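Suchbegriff eingeben … Suche

Greifer macht nach dem Reinigen Ärger, Nullpunkt oder Backen?

fraesfloh36
Moin zusammen, ich stehe mit meiner Zelle ein bisschen auf dem Schlauch. Ich habe den kleinen Arm mit dem Parari-Zweifingergreifer auf dem Tisch, Kamera am Handgelenk, Steuerung läuft über Prareo. Im June-Release (ja, die nennen das wirklich so) war noch alles gut. Jetzt hab ich die Finger runtergenommen, saubergemacht, wieder drangeschraubt, und seitdem landen die kleinen Teile beim Zufassen schief zwischen den Backen. Mal dreht sich das Teil weg, mal schiebt der linke Finger es einfach vor sich her. Nicht jedes Mal, das ist ja das Blöde!

Den Nullpunkt hab ich schon zweimal neu angefahren, Greifer auf, Greifer zu, gespeichert. In Prareo steht bei offen 1000, das war vorher auch so. So sieht er bei mir aus der Handkamera aus: 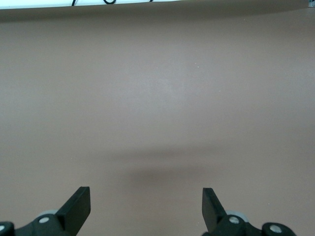

Greifer über dem leeren Tisch, Kabel hinten an der weißen Kante

Hat jemand eine Idee, wo ich anfangen soll?

kabelsalat_ole
Bevor du irgendwas an der Software drehst: Schrauben! Ich sehe auf deinem Bild vier helle Schraubenköpfe, zwei pro Seite. Hast du die über Kreuz und schrittweise angezogen oder einen nach dem anderen fest? Bei mir saß ein Finger nach dem Umbau minimal verdreht und ich hab einen ganzen Abend in den Parametern gesucht. Also alle lösen, Greifer langsam zufahren, bis die Backen flächig aneinanderliegen, und dann erst im geschlossenen Zustand festziehen.

Und die Kabel hinten würde ich bei der Gelegenheit gleich mit festbinden, so eine Schlaufe holt man sich irgendwann mit dem Arm.

tante_spindel
Da bin ich anderer Meinung, sorry Ole. Im geschlossenen Zustand festziehen macht man bei dem Parari gerade nicht, da drückst du dir die Vorspannung in die Gelenke und wunderst dich später über das Spiel. Ich mach das halb offen mit einem Endmaß dazwischen, geht wunderbar.

Außerdem klingt das für mich eher nach dem Kameraversatz. Wer die Finger abnimmt, kommt doch fast immer an den Kamerahalter (ich zumindest, mit meinen Wurstfingern). Wenn der ein bisschen verrutscht ist, fährt der Arm brav daneben. Mach doch mal eine Probe mit einem Teil und stopp kurz vor dem Absenken.

kabelsalat_ole
Endmaß, na gut, wer eins hat. Ich hab den Greifer seit dem Kauf immer zu angezogen und da wackelt nix. Aber die Probe mit dem Teil ist vernünftig, da geh ich mit.

fraesfloh36
Über Kreuz hab ich natürlich NICHT angezogen, ups. Und am Kamerahalter war ich auch dran, das Kabel hatte geklemmt. Probe ist gemacht, mit dem kleinen blauen Teil, das mir am meisten Ärger macht, Greifer offen. Für mein Gefühl liegt es etwas zu weit links zwischen den Fingern, oder bilde ich mir das ein?

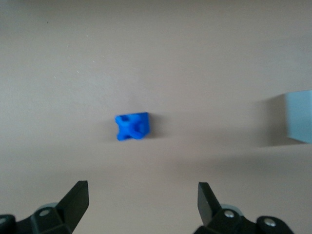 Zwischenstand und was ich jetzt der Reihe nach mache

tante_spindel
Nee, bildest du dir nicht ein, es liegt ein Stück links von der Mitte. Das allein beweist noch nichts, die Kamera kann ja auch schief gucken. Ich würde so vorgehen:

- Finger lösen, ausrichten, schrittweise über Kreuz anziehen (offen oder zu, macht das unter euch aus)
- Kamerahalter prüfen und festziehen
- erst danach die Handkamera neu einmessen, im Prareo-Menü Punkt 343
- dann mit demselben Teil nochmal, an mehreren Stellen auf dem Tisch

Den hellblauen Klotz rechts würde ich beim Einmessen wegnehmen, der wirft einen ganz schönen Schatten.

fraesfloh36
Super, danke euch beiden! Ich nehm die Endmaß-Variante, hab tatsächlich noch eins von Long in der Schublade. Kabel binde ich auch gleich fest. Melde mich, wenn ich durch bin, und falls es dann immer noch klemmt, frag ich mal bei Dernham nach Ersatzbacken.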